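효모를 슬랜트에서 보관하는데 자꾸 야생 효모가 섞여 나옵니다

글쓴이: Teodora Vidmar

소규모로 사과주를 만드는 모임에서 균주 관리를 맡고 있습니다. Saccharomyces cerevisiae 두 균주와 Brettanomyces 한 균주를 맥아 추출물 한천 슬랜트에 옮겨 냉장고에 두고 씁니다. 3월에 새로 옮긴 슬랜트 16개 가운데 8개에서 표면이 주름지고 건조해 보이는 집락이 같이 올라왔습니다. 현미경으로 보면 길쭉한 세포가 사슬처럼 이어져 있고, 액체 배지에 넣으면 이틀 만에 표면에 흰 막이 생깁니다. 향은 약하게 매니큐어 리무버 쪽입니다.

배지는 Skesteck에서 나온 분말을 쓰고 121도에서 15분 멸균합니다. 작업은 알코올램프 옆에서 합니다. 무엇이 섞인 것인지, 그리고 원래 균주를 살릴 수 있는지 알고 싶습니다. Brettanomyces 쪽은 다시 구하기가 어려워서 버리고 싶지 않습니다. 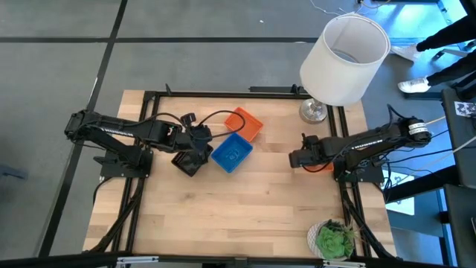
사진: Kieran Breathnach

참고로 배지만 부은 슬랜트 14개를 접종하지 않고 상온에 2주 두었는데 아무것도 자라지 않았습니다. 그래서 멸균 자체는 문제가 아니라고 보고 있습니다.

Huw Powell

막이 생기고 아세트산에틸 냄새가 난다면 Pichia 계열이나 Wickerhamomyces anomalus를 먼저 의심하겠습니다. 사과 껍질과 압착기에 흔히 있는 종류입니다. 다만 모양과 냄새만으로 종까지 말할 수는 없습니다. 이름이 꼭 필요하면 ITS 영역이나 26S rDNA의 D1/D2 영역을 읽어야 합니다. D1/D2는 600bp 안팎, ITS는 종에 따라 400에서 900bp 정도 나옵니다. 저희 쪽 분리주는 ITS가 700bp 근처였습니다만 길이만 보고 종을 정하지는 마세요.

균주를 살리는 순서는 이렇습니다.

슬랜트에서 백금이로 조금 떠서 멸균수에 풀고, WLN 한천 평판에 획선 도말합니다. 25도에서 5일 정도 둡니다. S. cerevisiae는 크림색에서 연녹색의 매끈한 집락이 많고, 막을 만드는 효모는 가장자리가 불규칙하거나 표면이 거친 경우가 많습니다. 원하는 모양의 단일 집락을 골라 새 평판에 한 번 더 도말하고, 전부 같은 모양일 때 슬랜트로 옮깁니다. 한 번으로 끝내면 대개 다시 섞여 나옵니다.

Brettanomyces는 느리게 자라니 따로 해야 합니다. 시클로헥시미드 10mg/L를 넣은 평판에서는 S. cerevisiae가 거의 자라지 못하고 Brettanomyces는 자랍니다. 10일에서 14일까지 기다리세요. 시클로헥시미드는 독성이 강하니 장갑을 끼고 가루를 날리지 않게 다뤄야 합니다. 막 효모 중에도 견디는 것이 있으므로 여기서도 단일 집락 분리는 필요합니다. 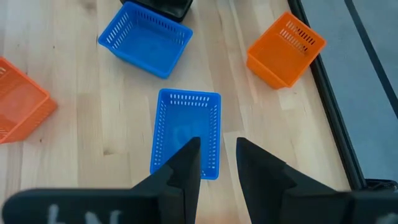 Standbridge, 3월

접종하지 않은 슬랜트가 깨끗했다면 배지보다는 접종원이나 옮기는 과정을 봐야 합니다. 모본 슬랜트부터 평판에 펴 보세요. 모본이 이미 섞여 있으면 아무리 조심해서 옮겨도 결과가 같습니다. 분리가 끝나면 글리세롤 20퍼센트로 영하 80도에 여벌을 두는 것을 권합니다.

Áine Flanagan

저도 비슷했는데 냉장고에 과일이랑 같이 둬서 그랬던 것 같아요. 뚜껑을 파라필름으로 감고 나서는 안 생겼습니다. 확실하진 않아요. 그냥 새로 사는 게 빠를 수도 있습니다.

Oísín Ó Dálaigh

Powell 님 답에 덧붙입니다. 백금이를 달군 뒤 덜 식은 상태로 대면 세포가 튀어서 옆 슬랜트로 갈 수 있습니다. 한천 가장자리에 먼저 대서 식히고 뜨세요. 그리고 한 번에 한 균주만 꺼내 놓고 작업하시고, 사과를 만진 날에는 옮기는 작업을 하지 않는 편이 낫습니다.

WLN이 없으면 라이신 한천도 쓸 만합니다. S. cerevisiae는 라이신을 유일한 질소원으로 이용하지 못해서 거의 안 자라고, Pichia 같은 것은 자랍니다. 균주를 분리하는 용도보다는 오염을 확인하는 용도입니다. 접종량이 너무 많으면 S. cerevisiae도 조금 자란 것처럼 보이니 세포를 씻어서 묽게 펴야 합니다.

Teodora Vidmar

모본을 펴 봤더니 S. cerevisiae 한 균주의 모본에서 거친 집락이 같이 나왔습니다. 나머지 둘은 아직 깨끗해 보이고 Brettanomyces 평판은 더 기다리는 중입니다. 라이신 한천은 주문했습니다.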